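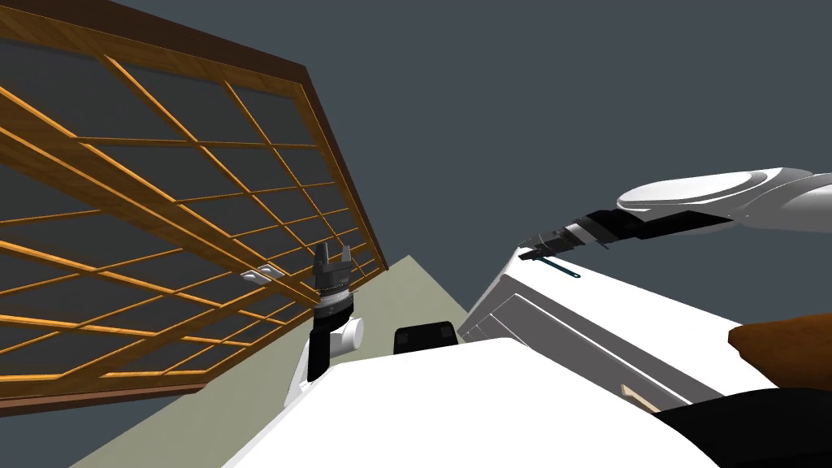 Can you save a drafty old window without replacing it? Most of the time a tube of rope caulk and some weatherstripping will get you through the winter, and the real fix can wait for warm weather.

OK so a few people asked how my January of window nonsense went, so I'm putting it all in one thread. Grab a snack, I talk a lot.

Background: second floor apartment in an old house, 8 windows, all of them original, all of them single pane. I love them. The glass is wavy and in the afternoon the light does this swimmy thing on the wall. I also spent my first winter here wearing a hat to bed.

My landlord is fine with anything I can undo. So no new windows, no storms screwed into the trim, no paint color changes (I asked). That narrowed it down a lot, and to be fair it probably saved me from myself.

First thing I did was the incense test. You light a stick, turn off the heat so the vents aren't blowing, and walk it slowly around the edges of the window. Where the smoke goes sideways, you have a leak. The bedroom was so bad the smoke just took off across the room!

I really thought it would be the glass. Nope, almost everything was coming in where the two sashes meet in the middle, and down at the sill. The glass itself was fine except for one kitchen pane where the putty had fallen out in chunks.

Rope caulk is my favorite thing now. It's gray, it comes in a roll, it feels like modeling clay, and you push it into the gap with your thumb. Peels right off in spring. I went through the first roll in one evening with a podcast on and immediately wanted more.

I bought the Pitell kind first because it was what the hardware store had. Then I tried Fornov on the living room and liked it a little better, it's softer when the room is chilly. Either one is OK. Warm it in your hands first or you'll be mad at it.

For the sills I used V-strip, the springy stuff that folds over. Clean the wood before you stick it down! I didn't on the first one and it was hanging off like a ribbon by morning. Rubbing alcohol on a rag, let it dry, then stick.

Side note, sash locks. I always figured the lock was for burglars. It also pulls the two sashes tight together, and half of mine were painted over and hadn't been turned in years. I scored the paint with a utility knife, wiggled, said some words, and got all but one moving. Bedroom draft dropped by a lot just from that.

(If your house is old, please get a lead test kit before you scrape or sand any paint. I did mine before I touched a thing. The upstairs trim came up clean on the swab but the hallway didn't, so the hallway is staying exactly as it is and the landlord knows.)

The one stuck lock is still stuck. Crescencio Miranda from the tool library came by and looked at it and told me to leave it until it's warmer, so I'm leaving it. He did lend me a putty knife that is so much nicer than mine that I'm a little embarrassed about mine.

Plastic film: yes, I did it too, on the three windows facing north. The tape is the whole game. Press it down hard, wait overnight, THEN do the hair dryer. I rushed the first one and the corner popped off at 2 in the morning and I thought somebody was in the apartment.

Film downside is you can't open the window till spring, and condensation can get trapped if the inside isn't sealed well. I got a little fog on one. Pulled the bottom tape, dried everything, redid it, hasn't come back so far.

Money, because people always want to know: 90 dollars total. That's the caulk, the V-strip, the film kits, the lead swabs and a door sweep I threw in at the end. It would have been less if I hadn't wasted a film kit.

Heating bill was down 23 percent from last January. I know, I know, weather is different every year and I also finally stopped cranking the thermostat when I get home. So don't hold me to it. I'm just saying I slept without the hat.

Time: the whole thing took me 8 evenings, mostly because I stop for dinner and then don't start again. Esperanza Cifuentes downstairs did her whole place in a weekend and she has more windows than me. She also has a teenager who can reach the top sash.

Things I'd skip: the foam tape. It squished flat in two weeks and left goo. I also tried a Zabala draft snake on the sill and the cat claimed it the first day, so I can't tell you if it works.

Next up is that kitchen pane. Needs new putty, and putty wants warmer air than we've got, so that's an April thing. I've been watching videos about it, which is how I lost most of last night.

Drop your drafty window stories below, I want to hear the bad ones. And if anybody knows a quiet way to stop a loose pane from rattling when the bus goes by, please tell me.

11 Feb 2024

More from this account
The radiator thread (it bangs, I'm fine)
I refinished a kitchen chair and now I need to refinish 3 more
Vorkoseo wood filler vs. my bathroom door
What I keep in my 30 dollar renter toolbox
Painted-shut closet, part two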